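잉어 낚시용 밑밥의 수중 붕괴 특성과 투입량 산정에 관한 기초 연구
학부 졸업과제 보고서
제출일: 2026년 3월 27일

1. 서론

잉어를 대상으로 하는 피더 낚시에서 밑밥은 대상어를 포인트에 머물게 하는 수단이다. 밑밥이 수중에서 풀리는 속도는 배합비, 가수량, 압착 정도에 따라 달라지지만, 현장에서는 대부분 손의 감각에 의존하여 조절한다. 같은 낚시인이 같은 재료로 만든 밑밥이라도 오전과 오후의 경도가 다른 경우가 많고, 그 차이가 조과에 미친 영향을 사후에 분리해 내기는 어렵다.

본 과제에서는 두 종류의 배합 밑밥을 대상으로 가수량과 압착 횟수를 변수로 두고 붕괴 시간을 측정하였다. 이어서 측정 결과를 바탕으로 소규모 관리형 저수지에서 사용할 투입 간격을 제안하였다. 어종별 기호성이나 향료의 효과는 다루지 않는다.

2. 재료 및 배합

배합 A(이하 Susa)는 빵가루를 주재료로 하고 옥수수 가루와 소량의 어분을 섞은 것이다. 배합 B(이하 Mirani)는 분쇄한 대마씨와 어분의 비율을 높인 것으로, 입자가 굵고 점성이 낮다. 두 배합 모두 체로 한 번 걸러 큰 덩어리를 제거한 후 밀폐 용기에 보관하였다.

시료 1회분은 건조 중량 100 g으로 하였다. 물은 두 번에 나누어 넣었고, 1차 가수 후 표면이 균일해질 때까지 섞은 다음 방치하였다가 2차 가수를 실시하였다. 한 번에 전량을 넣으면 Mirani 배합에서 바깥쪽 입자만 물을 먹고 안쪽은 마른 상태로 남는 현상이 예비 시험에서 확인되었기 때문이다.

성형에는 케이지형 피더를 사용하였다. 피더에 밑밥을 채우고 엄지로 누르는 동작을 1회 압착으로 정의하였으며, 약압착은 1회, 강압착은 3회로 하였다. 누르는 힘은 전자저울 위에서 연습하여 편차를 줄였으나 완전히 통제하지는 못하였다.

3. 붕괴 시험

시험 수조에는 하루 동안 받아 둔 수돗물을 사용하였다. 피더를 수면 바로 아래에서 놓아 바닥에 닿은 시점을 0초로 하고, 피더 안에 남은 밑밥이 눈으로 보아 절반이 된 시점과 모두 빠져나온 시점을 각각 기록하였다. 각 조건은 6회 반복하였다.

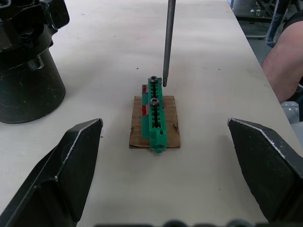
건조 입자의 분포는 수중 시험과 별도로 살펴보았다. 체를 통과한 분말을 얇게 펴고 대마씨 껍질과 같은 어두운 입자가 한쪽으로 몰려 있는지를 관찰하였으며, 몰림이 뚜렷한 시료는 다시 섞었다. 이 작업에서는 바탕면의 상태가 판정에 영향을 준다. 흰 상판은 어두운 입자를 구별하기에 유리하지만, 사진의 상판처럼 작고 어두운 점과 옅은 얼룩이 흩어져 있으면 미세한 껍질 조각과 혼동할 수 있다. 따라서 분말을 펴기 전에 바탕면을 닦고, 닦아도 남는 점은 위치를 표시하여 판정에서 제외하는 절차를 두었다. Susa 배합은 색 차이가 작아 이 방법으로는 혼합 상태를 판정하기 어려웠고, 손으로 비벼 보는 방법을 병행하였다.

4. 결과

Susa 배합은 약압착에서 착저 직후부터 바깥층이 풀리기 시작하였고, 강압착에서는 중심부가 덩어리로 남는 경향을 보였다. 가수량을 늘리면 두 압착 조건의 차이가 커졌다. 이는 빵가루가 물을 머금어 팽창하면서 서로 달라붙는 성질과 관련된 것으로 판단된다.

Mirani 배합은 압착 횟수의 영향이 상대적으로 작았다. 굵은 입자 사이로 물이 쉽게 들어가 강압착에서도 바깥부터 고르게 무너졌다. 다만 가수량이 부족한 조건에서는 일부 입자가 수면으로 떠올라 피더 주변에 남지 않았다. 유속이 있는 곳에서는 이러한 부상 입자가 대상어를 포인트 밖으로 유도할 가능성이 있다.

반복 간 편차는 Susa 강압착 조건에서 가장 컸다. 누르는 힘의 차이 외에 피더를 채울 때 생기는 빈 공간도 원인으로 보인다.

5. 현장 적용

현장 시험은 9월에 Garthorpe 저수지에서 실시하였다. 수면적은 2169 m²이며, 바닥은 대부분 점토질이고 제방 쪽에 자갈이 섞여 있다. 포인트는 제방에서 가까운 얕은 턱으로 정하였다. 비교 지점으로 Skultedbridge 수로를 함께 검토하였으나, 시험 당일 수문 조작으로 유속이 일정하지 않아 자료에서 제외하였다.

초기 투입은 건조 중량 500 g 분량을 손으로 뭉쳐 던지는 방식으로 하였다. 이후에는 피더만으로 보충하였고, 수조에서 얻은 완전 붕괴 시간을 재투척 간격의 하한으로 삼았다. Susa 약압착은 간격을 짧게 유지해야 하므로 캐스팅 횟수가 늘었고, 착수음에 의한 교란이 문제가 되었다. Mirani 강압착은 간격이 길어도 바닥에 입자가 남아 있어 얕은 포인트에 적합하였다.

입질은 두 배합 모두에서 확인되었다. 그러나 시험 일수가 적고 기상 조건이 달랐으므로 조과의 우열은 논하지 않는다. 수온이 수조보다 낮았던 점도 고려해야 하며, 실제 붕괴는 측정값보다 느렸을 가능성이 있다.

6. 한계 및 향후 과제

잔량이 절반이 된 시점을 육안으로 판정하였으므로 관찰자에 따른 오차가 포함되어 있다. 피더를 저울에 매달아 수중 중량 변화를 연속으로 기록하면 이 문제를 줄일 수 있다. 또한 정수 조건만 다루었으므로 Skultedbridge와 같은 유수 환경에는 결과를 그대로 적용할 수 없다.

후속 시험에서는 압착 동작을 누름쇠가 달린 간이 지그로 대체하고, 수온을 세 단계로 나누어 측정할 계획이다. 잔여 밑밥이 바닥에 쌓여 수질에 주는 부담도 같은 수조에서 함께 측정한다.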